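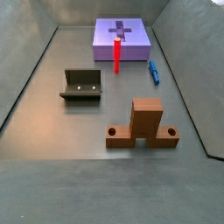
Blocks, pegs and a bracket on a gray floor

About Skameck

Skameck publishes news and reference material on armored vehicles, artillery and military engineering equipment. The site was started by Lenni Aaltonen, a former army vehicle mechanic, who still edits most of what appears here. Aarne Sjöberg joined later and looks after the archive and the translations.

We write mainly about upgrades and repairs: new engines in old hulls, replacement tracks, changes of armament, bridging and recovery vehicles. We do not cover aircraft or ships except where they carry ground equipment.

The archive holds 799 articles. Of these, 61 are long reference pages with tables of weights, dimensions and known variants. The rest are short news items. Older items may carry outdated figures, and we add a note at the top when we correct one.

Our print digest, Oksanen, comes out every October in a run of 200 copies. Back issues are sold through Cedow, our distributor, while they last.

Skameck is paid for by subscriptions and a small amount of advertising. We take no money from manufacturers for articles.

Corrections and reader photographs are welcome through the contact form. Please give the place and the vehicle type if you know it.

Page last updated 18 Jul 2020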